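Stusmont Floral Paper Cups, Blue and Green

Paper cups don't usually get their own page from us, but these have earned it. The Stusmont cup is a plain white paper cup with a print we keep coming back to: blue flowers with green leaves and stems, small enough to look pretty on a crowded table. We started carrying them for coffee mornings, and since then they have gone out with orders for birthday parties, classroom games, potlucks and one very long family reunion.

We like them because they hold their own next to real dishes. Put a row of them beside a glass pitcher and a cake and the table looks like somebody planned it, even if you bought the cake on the way home. The flowers are cheerful without being tied to a season, so whatever is left from an August picnic can come right back out in the middle of winter.

Turned upside down, they also make a great set for the old cup-and-object game, where you hide something small and let everyone guess. Kids will play this far longer than you'd think (so will grown-ups, once there's a cookie at stake). Any little thing from the kitchen drawer will do: a button, a walnut, a flat packet, a balled-up piece of foil. Three cups are enough for a round, and you'll want to try a few objects first to find one that fits under the rim and doesn't give itself away.
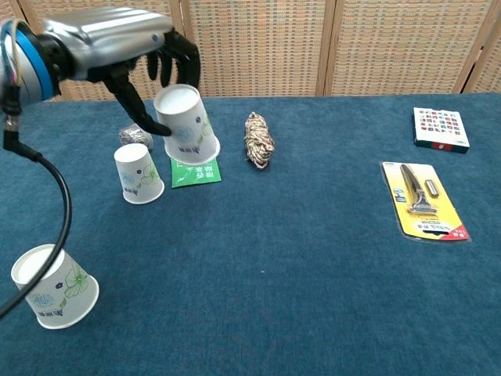
Stusmont cups in the blue and green floral print, turned rim down.

The shape is the familiar one, wide at the mouth and narrower at the base, so they stack neatly and come apart without a fight. Standing on their rims they are nice and steady, and the flowers still look right from across the table. There is a bit of dark printed lettering near the rim as well. It's small, and we've grown fond of it.

What you get

Sleeve of 40 cups, all in the same print
Party carton of 2000 cups, packed in sleeves
Color: white with blue and green
Shape: straightforward tapered cup, no handle
Lids: not included

Good for

Water, juice, lemonade and iced tea
Coffee and tea at normal drinking temperature
Popcorn, grapes, pretzels and other small snacks
Sorting beads, buttons and game pieces
Table games and simple magic tricks

Using and storing them

These are single-use cups for drinks, so please don't put them in the microwave or the dishwasher. Keep open sleeves somewhere dry with the end folded over. A cup that has only been used for games or beads can go back in the craft box and stay there for ages. Ours has a stack that is a little soft at the rims now and still gets used every week!

If you're ordering for an event, allow one cup per guest for each kind of drink and then add a sleeve. People put a cup down, forget which one is theirs and take a fresh one. A marker on the table helps, and there's plenty of white between the flowers for a name.

From a customer

"I ordered one sleeve for my daughter's party and we had 31 people in the house by the afternoon. The cups were the first thing my mother-in-law asked about. Afterward the kids took the leftovers and set up a shell game under the dining table. I've ordered twice more." Emília Pešek, 27 February 2021

Ordering

Sleeves ship from our Jutimden warehouse. Cartons come directly from Boateng and travel separately, so a mixed order may reach you in two deliveries. Unopened sleeves can be returned within 30 days.

Goes well with: Fondik paper napkins in leaf green, Fondik dessert plates in plain white.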